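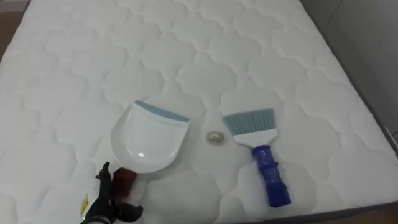 White quilted top with dark gray edging, Starkora showroom

Home Visits Factories Towns Archive Contact

The Starkora mattress works in Prirnanby opens its doors to the public twice a year, in March and in the fall, and on October 3, 2021 I went, having run out of cheese dairies. Admission is free. Parking is 90 and you pay it to a machine that doesn't give change.

The tour starts in the foam hall, which smells like a new shower curtain. Our guide, Kaiwen Mao, has the calm of a man who sleeps well and gets a discount. He told us the quilting line does 330 covers on a good day and 300 on a Monday. A boy asked if anyone was allowed to nap on the job. Mao said no, a little too fast.

The quilting machine is the star. It has more needles than I wanted to think about, and it stops every time a thread breaks, so we spent a good part of the visit admiring it at rest. Next door a heavy roller goes back and forth over one unlucky mattress all day long. I watched for ten minutes and came away feeling we had things in common.

After that you are steered, gently, into the showroom. The models are called Stukance and Du. Stukance is the firm one. Du is for couples and costs 100 more, and I leave it to others to work out whether that's fair. 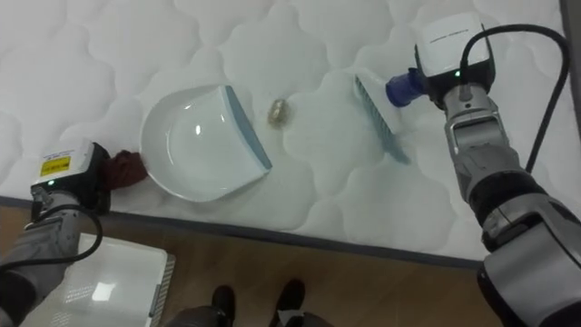 Quilted mattress with dustpan and maroon cloth, same showroom

Lying down is encouraged, shoes off. I tried four beds and could tell two of them apart. The salesman asked if I slept on my side or my back, and I said mostly on trains.

Coffee in the canteen was decent, the plum cake better. Get there before eleven if you want a seat, and take the bus.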